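Sim cell notebook, Traltura bench

July, start 9:40 am

6 min read

Picking up from the last entry. The marker-and-cap task is loaded again in Ulto with the new table texture, and I've spent the morning going back over our evaluation rules before anyone burns more compute on it. We're at 2,961 logged episodes in the Hota folder now and I'd like the next lot to be comparable with each other, which the first lot mostly isn't (my fault as much as anyone's, I kept nudging the lighting).

Rules as they stood on the whiteboard: fixed seed per batch, gripper open at start, no contact with the table in the first 2 seconds, log every abort with a reason code. Fine as far as it goes. The abort codes are a mess though. Half of them say "other" and I'm pretty sure I typed most of those myself. Proposal is 7 codes, written out in full, and "other" needs a sentence after it or the script rejects the entry.

Renders from the two views, arm over the table:

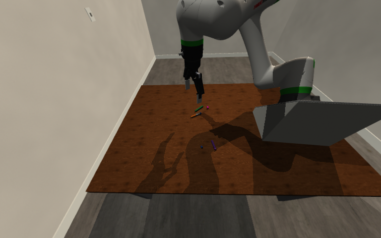
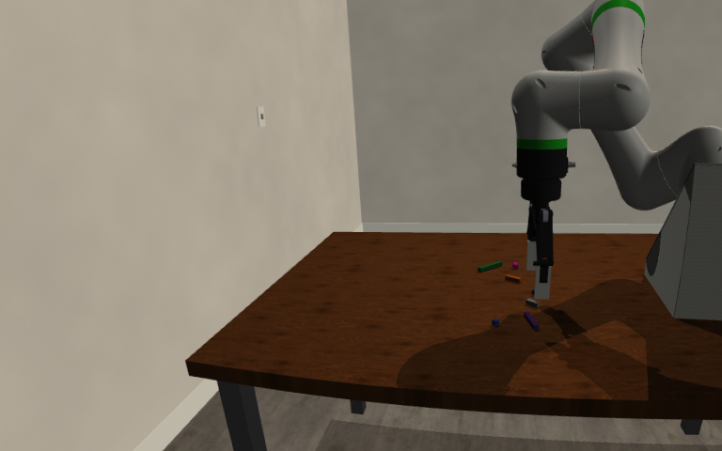
Clearance is the rule I most want to sort out today. The Sharifi checklist we borrowed only talks about the path of the fingertips, and that's fine for a bare table with one block in the middle, but it says nothing about the links further up or about what sits near the base. In both views there's a big grey panel or pedestal shape right beside the arm, and in the second the coloured bits are all over towards that side of the table too, so a planner that only checks the fingers could happily swing an elbow somewhere we wouldn't sign off on with real hardware. I want every link checked against every fixed body, with the same margin we'd use on the floor – no special discount for sim. If it's a fail out there it's a fail in here, and it gets logged as one.

Shadows next. We have a line that says "lighting should be reasonable", which is no use to anybody! The arm throws a whopping great dark patch across the wood in both renders and the purple piece is right in amongst it in the first one. I don't mind that at all, I'd rather have hard shadows than flat light, but the light position has to go in the episode header. Otherwise we can't tell a grasp failure from a vision failure when we come back to it in a month.

Smaller stuff while I remember:

- Colour names. Magenta or pink, pick one. I've been writing both and the filter treats them as different objects. Going with magenta.
- The tiny pieces need their own size class. A cap and a marker shouldn't share a grasp width default.
- Camera pose goes in the header as well, next to the light. Same format, please.
- Nobody edits a batch config once it's running. Stop it, copy it, rename it, start again. Yes, even for a typo.

Tried the stricter link check on a batch of 6 before lunch. It's slower but not horribly so, and the log reads properly now. Haven't touched the planner's margin setting yet – want to read the old notes on that first.

To do: write up the 7 codes, send round the header format, rerun the same seeds with the light logged.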